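Kurstead canteen moves to preset table places

The staff canteen at the Kurstead site will switch to preset table places in May. Diners currently collect trays and plates from a rack by the entrance. Under the new layout, the tableware will be on the tables before the doors open.

Supplier Ranach has delivered 3,567 pieces, covering trays, placemats and plates. The order provides for 256 seats, with the remainder held as spares and for rotation through the dishwasher. Plates are round and flat, and go down directly on the tabletop or on a placemat, depending on the menu.

A trial layout uses a light green rectangular tray with a raised rim, a round black plate and a brown-and-white striped placemat on a pale tabletop.
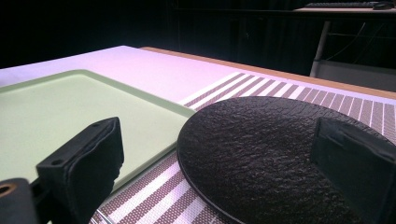 Setting times and spacing

Tables will be set between breakfast and lunch, a period of 40 minutes. The tray goes on the left of each place — the side nearest the serving aisle in the main hall. Tableware must stay 2 inches from the table edge so that chairs can be pushed in without contact.

Placemats will be wiped after each sitting and washed on Friday. Chipped or warped pieces go in the gray bin next to the dish return and will be replaced from stock.

The smaller canteen in the Kimura building keeps its present rack. Its tables are narrower and cannot take a tray and a placemat side by side. A separate order for that room is on hold until the new table dimensions are confirmed.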